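Print this page | E-mail this page

Chapter 6
Advances, Recoupment and the Artist's Account

6.1 Purpose of the chapter

Chapter 5 dealt with the ownership of a sound recording. This chapter deals with the money paid before that recording earns anything. An advance is a payment made by a record company to an artist against royalties not yet earned. It is normally not repayable in cash. The company recovers it by keeping the artist's royalties until the amount kept equals the amount paid, and the process of recovery is called recoupment.

Students often confuse recoupment with profit. The two are calculated from different figures. Recoupment is measured against the artist's share of income, while profit is measured against the company's whole income less its costs. A recording may therefore be profitable to the company for several years while the artist's account still shows a debit balance. The worked figures in section 6.3 show how the gap arises.

By the end of the chapter the reader should be able to read a royalty statement line by line, identify which costs have been charged to the artist, and calculate the balance carried forward to the next accounting period.

6.2 Terms used

Gross receipts. All sums received by the company from the use of the recording, before any deduction.

Royalty base. The part of gross receipts to which the royalty rate is applied. Older contracts use the retail or dealer price of a physical copy. Later ones generally use net receipts.

Recoupable cost. A cost paid by the company and charged to the artist's account. Studio time, producer advances and mixing are recoupable under most contracts. Manufacturing is usually not. Video and independent promotion are often split, with half charged to the artist.

Cross-collateralization. The use of income from one recording to recover the unrecouped balance on another. The clause that permits it is commonly a single sentence in the accounting section and is easily missed on a first reading.

Reserve. An amount held back against copies that retailers may return. The contract should state the largest reserve allowed and the number of periods over which it must be released.

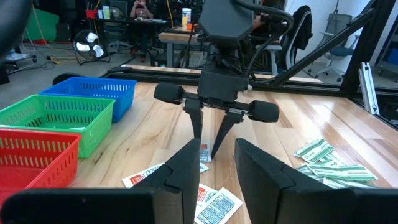

6.3 The Misetti account

Ruth Ayala, a singer, signed a contract with Plarside Records for one album and two options. The contract provided an advance of $142,000, inclusive of recording costs. This form is known as a recording fund. The artist pays for the recording out of the fund and keeps whatever remains. The album, titled Misetti, was delivered in September, and the remainder of the fund was paid on acceptance of the masters.

The royalty rate was 15 percent of net receipts. No producer royalty was payable from the artist's share. In the first accounting period Plarside reported net receipts of $167,000. The royalty credited to the account was therefore $25,050. Deducting this credit from the fund gives an unrecouped balance of $116,950, before any further charges.

The first statement carried one further charge, described as "promotion, shared." Half of the $20,000 spent was charged to the artist, which raised the balance to $126,950. The published summary of the account rounds this to almost $127,000. Statements are commonly discussed in rounded figures, but students should work from the unrounded ones. Small differences carried across many periods make an account difficult to audit.

At the rate stated, a further $846,333 in net receipts would be needed to clear the balance of $126,950. The figure is found by dividing the balance by 0.15.

6.4 Income outside the account

Recoupment applies only to the income named in the contract. Three sources are usually treated separately.

First, mechanical royalties are owed to the songwriter and publisher for the use of the composition. Ayala wrote seven of the songs on Misetti and assigned a share of them to Rivadeneyra Music. Her contract with Plarside stated that mechanical royalties could not be applied to the recording account. Where a contract is silent on the point, the wording of the cross-collateralization clause becomes important.

Second, performance income from the composition is collected by a performing rights organization and paid directly to writers and publishers. It does not pass through the record company.

Third, touring income belongs to the artist unless the contract is of the type described in Chapter 9. Ayala's fees from the Nernard Hall concerts did not appear on any Plarside statement. Tour support, by contrast, is a payment from the company and is normally recoupable in full.

6.5 Order of study

Sections 6.6 to 6.8 set out the layout of a standard statement, the treatment of reserves, and the artist's right to audit. Readers who have not worked with royalty rates should review the tables at the end of Chapter 4 before continuing.

Last updated: September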